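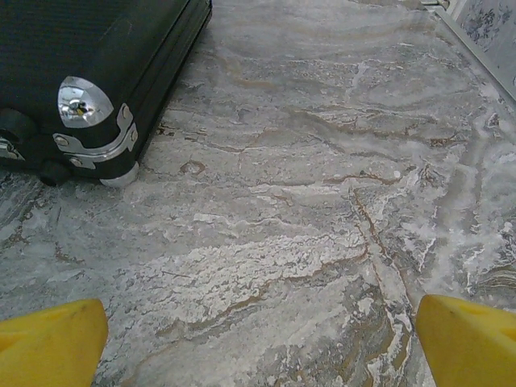 Wrist camera view: yellow fingers open, corner hardware of a black hard-sided case, marbled surface.

Wrist cameras get chosen from spec sheets, and the spec sheets list resolution, field of view and frame rate. After a comparison that ran from November into the new year, my opinion is that these numbers should come last. What matters first is how much of the two fingertips the camera sees, and what it does with a shiny part.

We compared two camera mounts on one parallel gripper, a Biltus with yellow fingers. The Tralthorpe mount holds the camera low and close to the palm. The Grelevitz mount sits higher and angles the camera forward. Both went through the same list of objects under the same lights, 1,108 attempts in total, with the same controller and the same opening width at the start of each approach.

The case was the object I argued for. A chrome corner cap behaves like a small convex mirror. It picks up dark shapes and a spot of yellow, and an edge detector treats that spot as surface detail on the case. The reflection shifts when the arm moves, so the detected corner shifts too. The riveted bracket just below the cap is a far better target: its rivets stay put. A dark ribbed lid offers little contrast in any case, which pushes every feature-based method toward the metal.

A marbled surface adds its own trouble. Thin brown veins look enough like object edges that our segmentation followed them on 136 attempts. Zhenhua Peng, who wrote most of the controller code, wanted a plain gray mat for the whole series. I disagreed then and still do. A mat measures the mat. Countertops in kitchens and workshops have patterns, and a gripper bought for those rooms should be tried on them.

The Grelevitz mount gave the wider view and the cleaner images, and I would still buy the Tralthorpe. It keeps both tips visible through the full stroke. With the higher mount, one tip was lost during the last 24 mm of closing, and we fell back on encoder position for the rest of the move. That is acceptable for a cube of known size. It is poor practice near a rounded metal corner, where a small lateral error turns a grasp into a push.

Peng's counterargument is that a force sensor at the wrist makes the question moot. Perhaps, at the right price. The Li controller we used samples force at 1,000 Hz and reacts well after contact. My complaint concerns the period before contact, when force reads zero and the camera is the only source of information.

Vendors could help by publishing one sample image per mount, fingers open, over a patterned surface with something reflective in view. I would read that before the resolution figure.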